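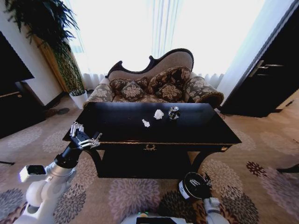

*Two crumpled bits of paper or tissue, one can and a round black container to put them in, at the Tevley living room. Photo: Siham El-Sayed*

**Tidying robot back at the coffee table after January rebuild**

The two-armed robot at Tevley has 3,044 pick-ups on its log, most of them rubbish that staff put on the table themselves. Its left hand was rebuilt in January, when a finger joint began closing late and cans got away from it.

Siham El-Sayed, the technician who looks after it, now stops work every 122 pick-ups to check the finger joints, wipe down the gripper and re-zero the wrist. The job takes 30 minutes – 90 if a fastener goes into the carpet, whose floral pattern has swallowed more small parts than anyone at Tevley cares to put in writing.

The glossy black tabletop needs attention too. With daylight coming through the sheer curtains, the depth readings wander, so El-Sayed recalibrates with the curtains drawn across and again at dusk.

"It's a lovely room," she said. "I've mostly seen it from underneath the table."

Replacement finger joints are on order from Keane. The settee, with its carved frame and four cushions, is outside the maintenance contract.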